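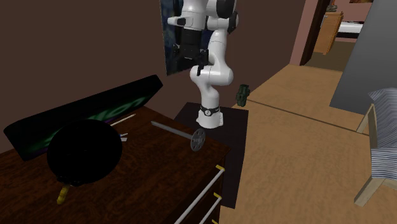

Teaching the arm: questions from new operators

Who can record demonstrations?
Anyone who has finished the Cusi sign-up and the practice room. You need a desktop computer and either a game controller or the six-axis mouse. Phones and tablets don't work.

What is the difference between hand guiding and remote control?
In hand guiding you stand next to the real arm at the Andelport lab, hold the wrist and move it through the task. In remote control you steer a simulated arm from your own computer. Most operators only ever do remote control.

What tasks will I be given?
Mostly picking things up and putting them down again. In the bedroom sets the arm stands on the floor beside a dresser and the objects are on the dresser top. Your task card names the object and where it should go.

Where should the gripper be when I start?
Leave it where it loads, hanging down and empty. Press Record, wait for the tone, then move. If you move before the tone, the first part of the run is missing and we can't use it.

I dropped the object. Do I start over?
Not always. If you can still reach it, pick it up and carry on. Runs with a recovery are useful to us. If it went behind the furniture, press Discard.

How fast should I go?
Slow and steady. Runs time out at 2720 steps. Long pauses count toward that.

Can I push other objects out of the way?
Yes, gently, unless the task card says to leave them.

The wrist won't turn any further. What now?
You have hit a joint limit. Back off, turn the wrist the other way and come at the object from another side.

How many runs make a full set?
16 accepted runs per task. Nelly Cárdenas reviews them and sends back any that need to be redone, with a note.

Can I book time for hand guiding?
Write to Imre Veres at the Andelport lab. Slots for May are open now.

Last updated March 2018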